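Kitchen bench hire: what changes in July

The shared kitchen at Prakmont has been open to members for nearly 11 years, and the booking rules have not been touched in most of that time. From July there are some changes, mainly to do with cleaning time, cold storage and the deposit.

Sessions will now finish 30 minutes before the next one starts. Until now bookings have run back to back, and the person arriving at 2 pm has often found the person before them still drying trays. The half hour belongs to whoever is finishing. It is for wiping down, sweeping and taking rubbish out to the bins behind the Asach building, and it is not charged.

The deposit for regular users goes up to $485. Casual users pay per session as before and do not leave a deposit. If you already have one with us at the old rate you can top it up at the office or have the difference added to your next invoice. Deposits are returned when you hand back your key, less the cost of anything broken.

Cold storage is the part we get the most emails about. The walk-in coolroom will be divided by shelf, and each regular user gets one shelf with a label. Anything without a name and a date on it will be thrown out at the end of the week. This includes sauces. The chest freezer by the back door stays shared, but please don't leave stock in there over the school holidays, when it is switched off for defrosting.

The new dishwasher from Flududis has gone in where the old double sink was. It runs a short cycle and needs the racks loaded in one layer only. Knives, cast iron and anything with a timber handle still have to be washed by hand at the remaining sink. The instructions are on the wall above it — please read them before your first load, even if you have used a commercial machine elsewhere.

Timber benches need a bit more care than the stainless ones. Scrape them down, wipe with a damp cloth and leave them to air dry. No bleach, and no hot pots straight off the stove. They are oiled in the first week of each month and can't be booked on that day. 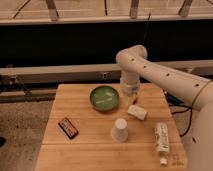 A green bowl on the butcher-block top.

Parking is unchanged. Unload in the Ebrahimi Lane bay, then move your vehicle to the street. The bay is signed for 11 minutes less than most people seem to think, so check the sign.

Orders for bulk flour and sugar close at noon on the last working day of the month. The minimum for free delivery is now $2000 across all members, and we will carry the order over if we fall short. Forms are at the office or can be emailed back with your booking request.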